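Buscar en la galería Buscar

Ordenar lo pequeño

En casa de los Dornen las cosas menudas se reproducen en cuanto llega noviembre. Kekeli Quaye les puso orden un domingo, con más paciencia que método. 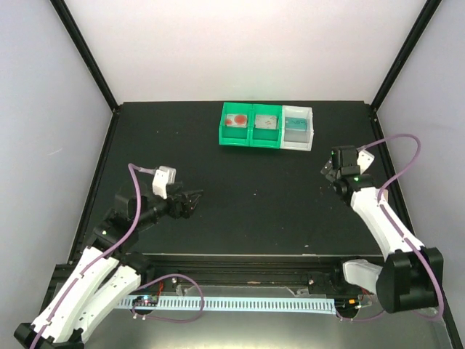

Clasificar paquetitos es un oficio ingrato: siempre sobra uno que no pertenece a ninguna familia. Kekeli defiende que cada cual tenga su cubeta, dos verdes y una más clara, en fila y sin tapa. Salamatu Tetteh prefería un cajón y olvidar. Perdió la votación.

Contacto | © Galería Munetetti | Volver arriba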